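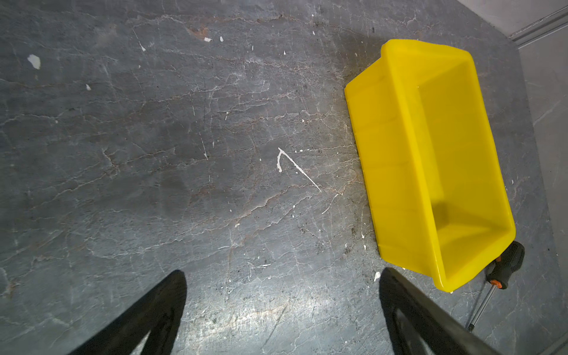
Figure 1. Yellow bin, empty, with a screwdriver lying at one corner.

Workshop Basics, Session 3: Hand tools and bench storage
Notes prepared by Latifa Gaber. Bring these to the practical.

Each bench gets one plastic bin. Loose hand tools go in it at the end of the session, and it goes back on the shelf under the window. The bin isn't for offcuts, drinks or rubbish.

Start of session
Empty the bin onto the bench and check what you have against the card. Tell Jarrah Tautahi straight away if anything is missing. Tools left beside the bin get knocked to the floor or put away with the wrong set – look along the sides and corners before you sign the card.

Choosing a bin
Look for a wide rim you can grip with gloves on. Sloped walls let bins stack when they're empty. Pick one colour for one kind of work and stick to it across the whole shop. Ours are yellow for hand tools and grey for fixings.

Screwdrivers
Know the parts by name: end cap, handle, collar, shaft, tip. You'll be asked to label them on the sketch sheet.

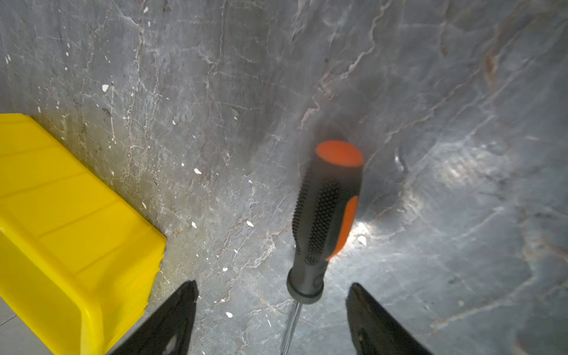 Figure 2. Screwdriver handle in black and orange. Note the raised dots on the grip and the smooth collar above the shaft.

A textured grip helps when your hands are sweaty or oily. Wipe it down anyway. Grit packs in between the dots and an old toothbrush is the easiest way to get it out.

Match the tip to the screw before you turn anything. If it rocks in the slot or rides up out of the recess, change drivers. Don't use a screwdriver as a chisel, a pry bar or a paint stirrer. Carry it tip down and hand it over handle first.

Bench surfaces
Scrape off dried filler and paint with the plastic scraper, never with a driver tip. Old stains can stay.

Before next session
Read the Cadis handout to page 21, and finish the sketch sheet in pencil. Mandla Khumalo will collect the sheets at the door. If you missed the safety talk, see Zinhle Dlamini for a catch-up time – you can't use the benches until that's done.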